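Pradus Laundry Demos, release 2

README, last edited 25th January

What is in here

252 demonstrations of folding and stacking clothes, recorded with two hand-held grippers, one per hand. No robot was present for any of them. A person holds the grippers, does the chore, and we keep the video from each gripper plus finger width and an estimated hand path. The recordings come from 9 homes in Vastcombe. Release 1 had 447 demonstrations, and we took most of them out again. The reasons are below.

Read this before you train on it

The pitch for hand-held grippers is that people can show a robot a task at normal speed, in their own bedroom, without learning to drive an arm by remote control. We believed more of that a year ago than we do now. Collecting is fast. Whether the data is worth having is a separate matter, and the number of hours recorded tells you very little about it.

People fold clothes with their fingertips, their forearms and sometimes their chin. Give them two stiff fingers per hand and they invent new habits, which differ from person to person and drift over a session. Some of those habits put the wrists at angles that the Merklow arm can't reach. Release 1 kept those recordings. Release 2 drops any demonstration where the arm could not follow the path on replay.

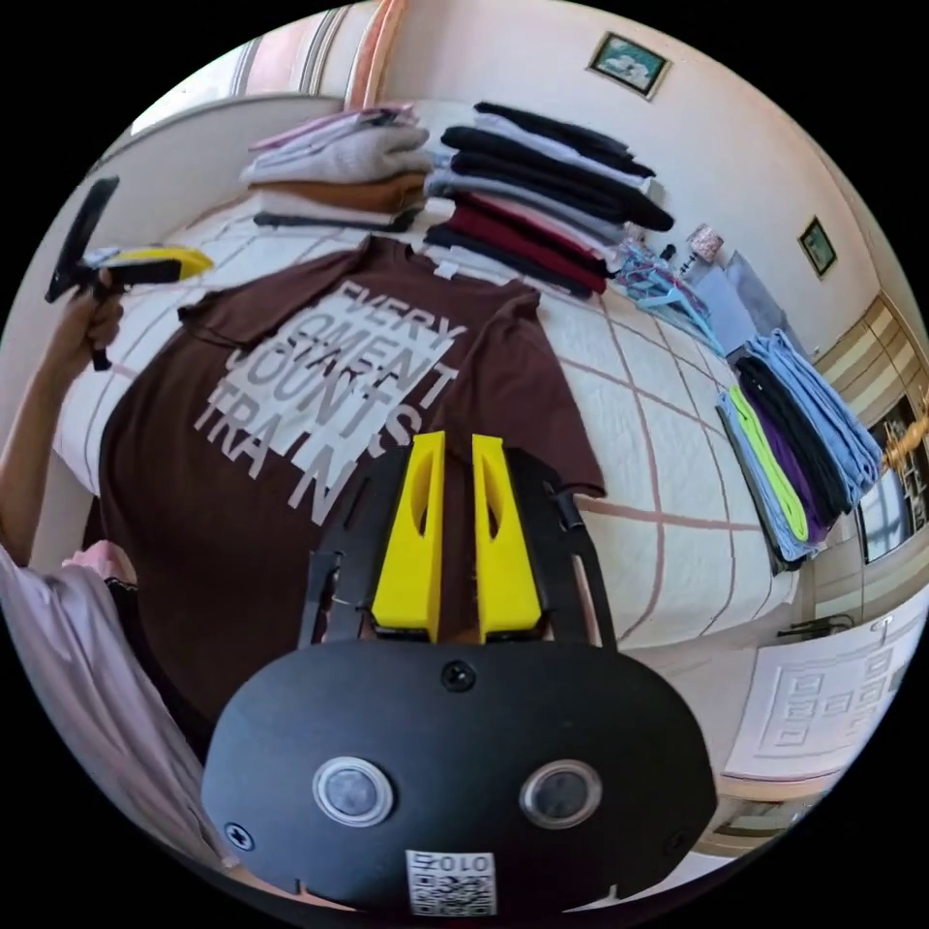 T-shirts make up the largest share of the set, and they are also where we trust the labels most. Button shirts are thin on the ground. Fitted sheets were tried in May and left out entirely - the hand path was lost too often under the fabric.

Labels

Each demonstration is marked "done", "done badly" or "given up". The person who did the folding chose the mark, so treat "done" with some care. We re-checked 42 of them and disagreed more often than we liked. The second opinion is stored in the review column and does not overwrite the first.

Known problems

Left and right gripper clocks can slip against each other in long recordings. The sync script fixes most of this, but check the overlap before you use both hands.

Bed covers vary by home, and a policy can learn the bed instead of the shirt. Split by home, never by demonstration. The random split in release 1 gave flattering scores and should not be quoted.

Remote-control comparison

The Cheema folder holds a small set recorded by driving the arm remotely. It is slow, clumsy data, and every motion in it is one the arm really made. Try it first if you only need a simple fold.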